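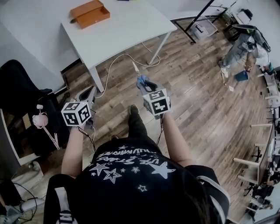
I spent most of September sorting out the hand-held grippers, and I'm writing it up mainly so I have the steps in one place the next time one of them starts misbehaving.

We have two pairs in regular use at Gondley. Each gripper has a cube on it with printed markers on the faces, and the tracking works out where the gripper is from those. You hold one in each hand, do the job, and the recording goes off to train the arm. The arm gets most of the attention from visitors. The grippers get most of the wear.

The first thing to go was the fingertips. The soft pads pick up dust from whatever they touch, and after a while they lose their grip on anything smooth. I had been wiping them with alcohol, but that left them slightly hard. Warm water with a drop of washing-up liquid works better, and then I leave them to dry overnight on a bit of kitchen roll. If a pad has started to lift at the corner I replace it and don't try to glue it back down. I tried glue on the old pair and it got into the finger joint. That took an evening with a craft knife to put right.

Next, the marker cubes. We had a spell where the right hand would jump sideways in the recordings by 10 mm or so and then jump back. I blamed the software for two days. It was the cube, which had worked slightly loose on its mount and rocked when the jaws closed. You could feel it if you held the body and pushed the cube with your thumb, but you couldn't see it. I've now put a small amount of thread lock on the screws and added the thumb test to the start of each session. While I was at it I found one marker face had a scratch across a corner. I printed a new one on matt paper. Gloss is no good under our ceiling lights.

Cables are the part I like least. They come back from the grippers towards the person wearing them, and if there is too little slack they tug at the wrist when you reach forward. Too much and they swing about and catch on chair arms. I now set the length with the person standing and both arms out straight, then add a hand's width. The plug ends need looking at too. One had been bent so often that the sheath had split just behind the connector, and the left hand dropped out whenever the elbow went past a certain angle.

Then calibration. Open and close each gripper fully 10 times, slowly, and check that the reading comes back to the same value when closed. Ours had drifted on one side. The new springs came from Korkuvari in a bag of 80, so I shouldn't run out soon. I fitted them to both sides of the pair even though only one needed it, and the two hands feel the same again.

Total time was 18 hours spread over the month, including the two days I wasted on the software. Since then we have recorded some 2,000 runs on that pair and I've had to change one pad.

Still to do: the second pair, which is over at Tovville until the middle of the month, and a proper box to carry them in.

Posted October 1, 2024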